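Vatari Teleoperation Kit
2 min read

The Vatari kit lets one operator show a two-handed robot a task by remote control. Put on the gloves, start a session in the simulator, and work through the job at your own pace. Each hand is recorded on its own channel, so one can hold a tray while the other handles a ball.
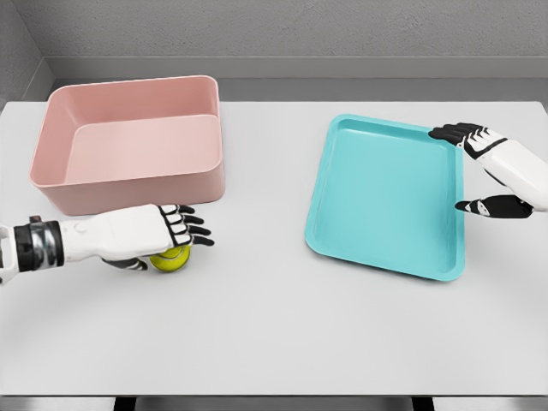

Sessions save when you release the foot pedal. Bad takes can be trimmed or deleted before export. The kit ships with 3 starter tasks, a pair of gloves in 2 sizes, and a license for one workstation. Replacement finger sensors are sold separately.

Orders and support: Clyde Benavides, Motstead
© 2022 Motstead. All rights reserved.
Back to top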